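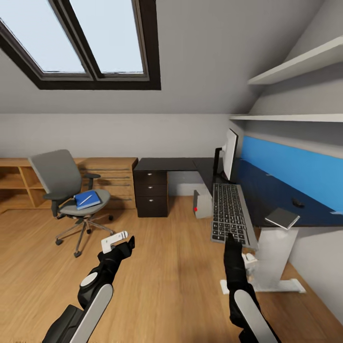
New house rules for robot tidy-up work, and I like most of them

If you follow this page you know I have a soft spot for boring paperwork about robots, and this month there's a fresh batch. Trarnetti has put out the working rules it wants everybody to follow when they run two-armed robots through office tasks in simulation, and the other labs that share its Magesa set of practice rooms have agreed to try them out. The thing is called the Nimness guide. It's short enough to read over lunch (I did, with soup) and it's written in normal sentences, so hooray for that.

I should say up front that I've done a bit of paid session review for Magesa in the past, though I had no hand in the guide. I also have opinions, as you'll see.

The timing makes sense to me. People have been swapping recorded runs back and forth for a good while now, and every lab had its own idea of what a finished run was. One lab would stop the moment the gripper let go of a thing. Another would wait until both arms were parked. Some wrote down every drop and some quietly started over. Try putting all of that in one folder and then getting any sense out of it! I've reviewed runs where I couldn't tell from the notes which arm was supposed to be doing the job.

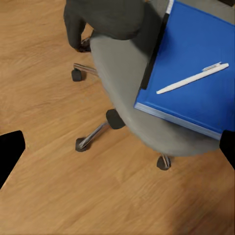
ANHAM, March - The Nimness guide goes into use at Trarnetti's office here this month, starting with the attic office room in the Magesa set. It's a good one to start with. The ceiling slopes, the desk turns a corner, and there's an office chair with a white pen sitting on top of something flat and blue on the seat, so an arm coming in from either side has a few things to think about before it gets anywhere near the pen.

There are five rules, and I'll go through them the way I understood them.

The first one is about the start. Before either arm moves, the operator writes down what the task is in one plain sentence, and that sentence stays put. If you set out to move the pen and end up nudging the keyboard back onto the desk, you've done a different task and you log it as one. I can already hear the grumbling, and I grumbled too, but I've seen task names get changed afterward to match whatever happened and it makes the whole record useless.

Second, things near an edge come first. The attic room has a keyboard sitting very close to the front of the desk, and a flat silver-gray square that's partly over the edge. Under the guide, the operator has to name anything like that in the notes before the run, even if the task has nothing to do with it. An arm reaching past can clip it, and then you've got a fall in your recording with no explanation.

Third is my favorite. If one arm is already holding something, the other arm doesn't start a new pick until the held thing has a place to go. You'd think people would do this anyway! But with two arms and one operator it's so easy to leave the left gripper hanging over the floor with a little white bracket in it while all your attention is on the right one over by the desk. I've done it myself more than once. The guide lets you keep holding as long as your notes say where the part is headed.

Fourth, stacked things get treated as stacked. A pen lying on a cover is two objects, and the notes have to say whether you mean to take the top one alone or carry the lot. If the pen rolls off while you're lifting what's under it, that's a drop, and it goes down as a drop. No restarting and pretending.

The fifth rule covers the end of the run. Both arms go back to where they started, grippers open and empty, and only then does the recording stop. It adds a bit of waiting to every run. I don't mind.

Trarnetti did try all this out before asking anyone else to. The labs went back through 307 older runs and marked them against the draft rules, and 268 held up well enough to stay in the shared folder. The rest were pulled, most of them under the third rule, with missing edge notes coming next. They haven't been thrown out. They're in a side folder, and a lab can put one back if it can fill in the missing notes from its own logs.

Now for my gripes. The guide says next to nothing about camera views. It asks for a wide view of the room and a close one, and leaves it there. In a room like the attic, a close view from overhead can be nearly all floor and chair, with the gripper fingers just poking in at the sides, and whoever reviews it needs the wide one alongside to know what's going on at the desk. I'd have liked a line saying the two have to be saved together under one name. Trarnetti told me it's on the list for the next version, which could mean anything.

I'm also not sold on the wording around small stuff on the floor. "Operators should note loose items where practical" is the kind of sentence that gets skipped by four o'clock in the afternoon. Either we're noting them or we aren't.

And there's the question of whether rules made in simulation should carry over to a real bench, with real arms and real people standing close by. The guide is clear that it doesn't stand in for anybody's safety rules and shouldn't be pinned up next to hardware as if it did. Good. I'd still like that sentence on the first page - right now it's near the back, under the part about file names.

Labs on the Magesa set can start using the guide right away, and older runs have until June to be marked. Reviewers get a one-page checklist to go with it. If you use the rooms but aren't part of the sharing group, you can still ask Trarnetti for a copy, and comments go to the same address as room requests.

I'm signed up to review some of the new attic runs in April, so I'll report back on how the third rule is going down. If your lab has been trying the draft already, write and tell me what you ran into, especially if you've found a sane way to log the edge items without typing the same line every single time.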